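Cell notebook, folding bench 2
February, started 7:40

Left arm came up this morning complaining about the gripper not reaching its closed position. Same complaint as last time, same arm. The right arm, bought in the same order and treated just as badly, has never said a word.

Power off at the wall, air line bled, fingers off. The finger pads looked fine. The carriage behind them did not. There was a felted gray plug packed into the end of the slide, tight enough that I had to lift it out with the dental pick. Lint. We have built a very expensive dryer vent.

Cleaned the rail with the dry brush, then a wipe, then a very small amount of the Kesitz grease. The tub says "apply generously." Do not. Generously is how the lint got a place to live. One bead the length of a rice grain per side, run the carriage back and forth by hand, wipe off whatever comes out. The manual asks for this every 3000 cycles. The counter was well past that and I am not going to write down by how much.

Screws back in with thread locker, 2 per finger, crossing over between them. Torque driver is still set for the Kovis cell, so check the dial before you trust it. I didn't, the first time, and got to do it twice.

10:15. Homed with no load. Open and close 40 times from the pendant, no fault. Closed position reads the same at the start and the end, so I believe it.

Then the wrist camera. Taking the fingers off always moves the tips a little, and the old hand-eye offset is only good for the old tips. Reran the Druvham calibration with the dot board. First pass refused to converge, with an error message that suggested I consult the error message. Second pass went through after I wiped the lens, which had a thumbprint on it. Mine, by the size.

Exposure next. Somebody had pushed it up for the dark towels and left it there. Dropped it a step, saved the profile as "whites_b", left the towel one alone.

11:30, put a garment under it.
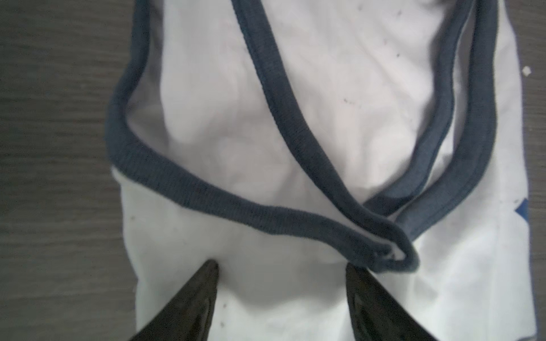

Fingertip position in the wrist view is what I care about after a refit, and both tips come in from the bottom and lean toward each other the way they should. The edge finder is the less happy half. On this undershirt the dark ribbed binding gives it a strong line to follow, and it follows it faithfully into the spot where the trim doubles over in a twisted loop, then comes out the other side convinced it has found a different shirt. The lower right of the white is also still a bit hot, so whites_b may need to come down another step. The little dark specks on the cloth get picked up as corners too. Raised the minimum blob size to 26 pixels and most of them went away.

Left to do:

Order more pads from the Toledo place, the soft ones, and check the part number this time.
Brush the right arm's slide as well, before it gets ideas.
Put the lint brush back on its hook. It is in my coat pocket.
Reset the cycle counter. Write the old value on the sheet if you are braver than I am.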